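About Kekico

Kekico plans equipment purchases for groups that want robot arms working in kitchens and other domestic rooms. We do not build arms and we do not sell them. Clients come to us with a task and a spending limit, and we return a parts list, a floor plan, a schedule and a budget they can defend to whoever signs for it.

The company started as a purchasing desk inside Restthorpe, a contract test lab. It became a separate firm when outside requests took up more hours than the lab's own. We still share a loading dock and a calibration bench with Restthorpe, and we pay for both at the posted rate.

What we plan for

Most of our work concerns household tasks: putting food away, clearing a table, opening and closing doors. These tasks look cheap on paper. The arm is usually the largest single line, but it is rarely the line that runs over. Overruns come from fingers, cables, mounts, spare cameras and the hours spent getting all of them to agree.

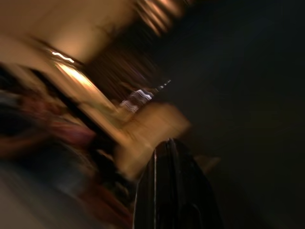 Our standard budget has 16 lines. Each line carries a purchase price, a lead time and a replacement interval. If a supplier will not state a replacement interval, we enter the shortest one we have on record for that class of part. Clients may change the figure, but the change is initialed and stays in the file.

We put 70 percent of the budget into the first order and hold the remainder until the equipment has run in the room where it will be used. A client who wants to commit the full sum at the start can do so. We ask for that instruction in writing.

How we plan a room

A kitchen is measured before anything is quoted. We record table height, door swing, the width of the clear floor with the refrigerator open, and the position of every outlet. Floor finish goes on the same sheet, along with mats and thresholds.
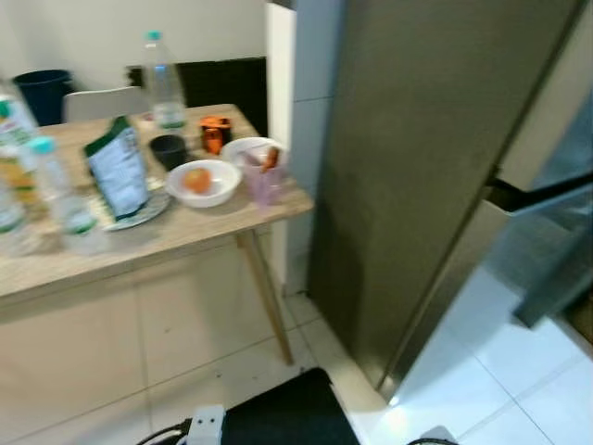 Door swing has the most effect on price. A refrigerator door opened fully can take away the only place a base could stand, and the plan then needs a longer reach or a second position. Longer reach means a heavier arm and a different mount. We price both options and show the difference on one page.

The objects matter as well. Bottles, bowls, bags and fruit each ask something different of a finger, and one set of fingers seldom handles all of them at the speed a client has in mind. We list the objects by name and mark those the quoted fingers are not expected to hold.

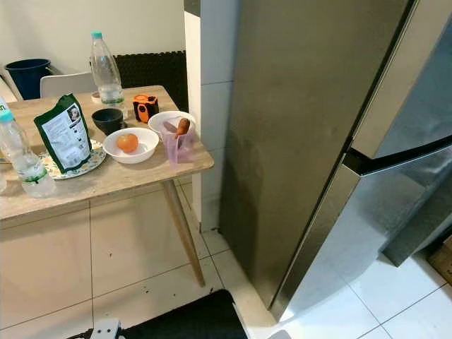
Onsri asked during its last review why groceries should appear in an equipment budget at all, and suggested they belong under office supplies. We kept the line. Food used in trials is consumed on a schedule, like any other wear item, and moving it elsewhere hides part of the running cost.

What a plan includes

1. A site sheet with measurements and power.
2. The 16-line budget, with lead times.
3. A spares list covering 7 months of use. Fingertips, cables and fasteners are listed separately.
4. A wear record for contact parts, blank at delivery and filled in by the operator. Coating loss on finger edges is noted here even when grip is unaffected.

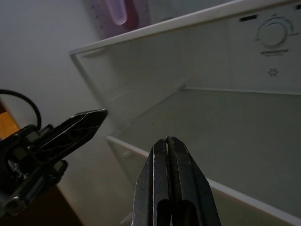 Working with us

A first plan takes 2 visits. Revisions are billed by the hour. Hanow, our quoting template, is given to clients at the end of the job with all formulas unlocked. Requests for the coming year's budget should reach us by May — later requests are accepted, but supplier prices may have changed by then.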